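Okay, spring frost thread, because my inbox has turned into one long question about tomato plants. Grab a coffee, this is going to run long.

First off, yes, I saw the forecast that went around this morning with the big purple blob over the whole valley. Please don't panic-buy every bedsheet in Girkthorpe. That was one run of one model, and the run right after it shoved the cold air a good ways east.

What we've got is a high sliding down from the north behind tonight's front. Skies clear out, wind drops off, dew points fall into the low 30s. If you were building a late frost from a kit, those are the parts you'd want.

The hang-up is cloud. There's a little ripple of moisture trailing behind the front and the models can't agree on when it leaves. If it hangs around until 3 or 4 in the morning, most of us stay at 38 or 39 and this whole thread is me fussing over nothing. (I'd be fine with that!)

If it clears by midnight, different story. The low spots along Randura Creek will go to 31, maybe 30, and you'll see white on the grass at sunup.

Somebody asked why the creek always gets it worse. Cold air is heavy and it drains downhill just like water does. My station up on the ridge sits 654 feet above the creek bridge, and on a calm clear night I'll be ten degrees warmer than the folks at the bottom. Same county, same sky, ten degrees!

And no, your phone app doesn't know that. It's giving you a number for a big square of land that has the ridge and the creek mashed together. Look at what your own yard did last time and go from there.

Rafail Giannakopoulos keeps a thermometer down by the bridge and he sent me his log going back to last November. 2,781 readings, all by hand, in pencil. I've been typing them up at the kitchen table all week and it is the best thing anyone has sent me this year.
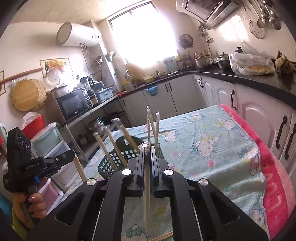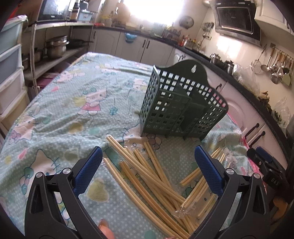 Anyway, Rafail's log. What jumps out at me is how fast the bottom drops out once the wind quits. There's a night in there where he's sitting at 41 at bedtime, perfectly comfortable, and he's got 29 written down before breakfast. The airport that same night never got under 36.

So when you hear me say "low of 36, patchy frost in the valleys" that's what I mean. 36 is the airport. The airport is flat and paved and nobody grows peppers there.

Also, people ask how you can get frost with the thermometer reading 35. Your thermometer is probably hanging at head height on a post or (please no) on the side of the house. The leaves down at ground level are losing heat straight to the sky and they can be several degrees colder than the air up where you're reading it.

Speaking of the side of the house - whoever sent me the 47 from this morning, I love you, but your sensor is next to the dryer vent. I can see the little bump every time you do a load.

What am I doing with my own stuff? Tomatoes stay in the garage tonight and tomorrow night. Peas and lettuce can take it, they're on their own. The strawberries are in bloom so they get a cover, held up off the flowers with a few hoops.

If you cover, do it before sunset while the ground still has some warmth to give back. Take it all the way down to the soil and put a brick on the corners. Plastic lying right on the leaves is worse than a sheet, it'll nip whatever it touches.

Uncover in the morning once the sun's on it. I cooked a whole flat of basil one year by leaving it till lunch and I'm still sore about it.

For the orchard people on Christodoulou Hill: you've got a better setup than the creek, as long as the wind doesn't die completely. There should be a warm layer a couple hundred feet up, so fans would have something to pull down. I don't see this as a fan night for you yet. I'd have somebody awake at 2 a.m. just in case.

Had a few questions about the old "wait until after the last frost date" rule. The date on the seed packet is an average. Some years beat it by weeks and some years blow right through it. I like the date fine, I just don't plant by it. I plant by the ten day outlook and then complain when it's wrong.

Now, beyond this shot of cold, I do like what I'm seeing. The ridge out west starts to nudge this way early next week and the nights come up into the 50s. Both the long range models have it, and they've had it for four days running, and that counts for something with me. Two models agreeing for one day is a coincidence.

With the warmth comes moisture, so the back half of next week turns unsettled. Afternoon storms, the pop-up kind. Nothing that looks organized right now. I'm not touching rain amounts this far out, and if you see someone who is, keep scrolling.

To the person who wants to know about Kestent for the outdoor wedding: early in the day looks better than late. Have the tent. I always say have the tent.

Quick reminder on reports. If you wake up to frost, send me your low, the time, and whether you're up high or down low. Pictures of the grass or the windshield are great. We had 200 people send something in after the last one and it really did change how I drew the map this time.

Next update after the evening data comes in, so probably 10:30 or so, depending on how slow the site is loading. I'll have a cloud timing guess by then and I'll tell you if I've changed my mind on the ridge towns.

Bring in the hanging baskets. The ones on the north porch too.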